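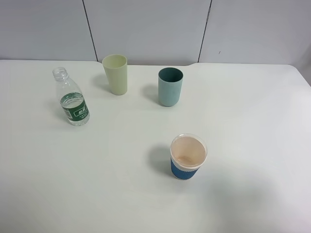 I spent most of October getting the small pick-and-place cell at Bustenel back into a state where I would leave it running over lunch. A few people have asked what I did to it, so these are my notes, tidied up a bit. They apply to our cell and its particular faults. If yours is a different make the order of work may still be useful.

The cell is one arm, one fixed camera on a bracket and one white table with plain panels behind it. It was put together by Baumgartner before I joined, and it sorts drinking vessels: cups, tumblers, bottles. The arm takes them off the table and puts them in a rack. The controller is a Roltent unit, and the vision side is our own software, called Drarkow after a village one of the first developers came from.

The complaint was that the arm had started to miss. It would come down beside a cup, close on nothing, go back up and try again. Tall things were worse than short ones, and the far side of the table was worse than the near side.

I began with the camera bracket. It is held by four bolts and two of them were barely finger tight. I took it all off, cleaned the faces, put it back with spring washers and marked each bolt head with a line of paint pen running onto the bracket. If the lines stop matching up, somebody will see it without having to find a spanner. I should have taken a picture through the camera before I touched anything. I didn't, so I can't say how far it had moved.

Next was the table. It has a small step in its back edge and I wanted to know if the top was level across the whole working area. It was low at the back by 2 mm. I adjusted the feet and checked again with the long level, both ways. It took longer than it sounds, as one foot had a stripped thread and I had to go and find another. The step in the edge is still there. The arm never goes that far back and I have left it alone.

Then the calibration. The old calibration file was number 2367 in the log and had not been redone since the arm came back from service. The routine is simple enough. You fix the printed board to the table, move the arm to each point in turn, and let the software match what the camera sees to where the arm says it is. Our instructions said to use 12 points. I used 30, with more of them towards the back and the corners, and I did a second set with the board raised on blocks to the height of a tumbler. Doing it only at table height was, I think, a good part of the trouble with tall things. The new file is 2929. The old one is kept in the same folder with its name changed so that it can't be loaded by accident.

The lights were the next job. Everything on our table throws its shadow to the left, and with a short wide cup near the front the shadow can be quite dark. Drarkow was sometimes taking cup and shadow together as one shape and putting the middle of it too far left. I tried moving the lamp and only moved the problem somewhere else. In the end I left the lamp where it was, took the brightness down a little and raised the threshold for the outline. Cups near the front are now found properly. I have written the lamp setting on a label beside the dimmer.

For checking I use a small set of ordinary things. At the moment it is a clear water bottle with a green label, a yellow-green tumbler, a teal one, and a paper coffee cup in a blue sleeve. I like having the bottle in there. The cap is off and there is water in it up to about the top of the label, and clear plastic is the hardest thing we ask the camera to find. The label it can see easily, so it tends to guess that the bottle stops where the label stops. The pale tumbler is the next hardest, being close to the table in brightness. The paper cup is easy to find but will crush if the grip force is wrong, so it does for testing that.

I set the four out with plenty of space between them, a loose row at the back and the paper cup on its own nearer the front. The arm must be parked clear before the first shot is taken. If any of the gripper is in view, the software counts it as an object and you can waste a good while wondering why.

Grip force I set by hand. Start low, pick up the paper cup, and go up one notch at a time until it no longer slips. Then do the same with the bottle. The two figures are not the same and there is no single one that suits both, so each kind of object now has its own entry. Lorenz Prantl, who looked after the cell before me, had a note in the cupboard saying to use the bottle figure for everything. I have thrown that out. The finger pads were also worn shiny on one side, so I changed both of them. If you only change one, the cup gets pushed sideways as the fingers close.

Last, the cables. The one to the gripper had been tied too tightly at the wrist and the outer sleeve was starting to split. I replaced it and left a larger loop. Run the arm slowly through its full reach after doing this, with a hand on the stop button, and watch the loop the whole way round.

What gets looked at now, and when:

Every morning: wipe the table, check the paint lines on the camera bracket, park the arm, take one shot with the table clear and compare it with the saved one.

Every week: wipe the camera lens and the finger pads, run the four test objects in three different layouts, write down any misses.

Every month: level, cable, all bolts on the arm base, and a short calibration check at five points.

After anybody has moved the camera, the table or the lamp: full calibration, both heights.

Still to do is the tiny dark mark on the right-hand wall panel. Drarkow has picked it up once as an object. I will try cleaning it off, and if it won't shift I will mask that part of the view in the software. I also want a spare set of pads in the drawer, which means finding out who supplies them now.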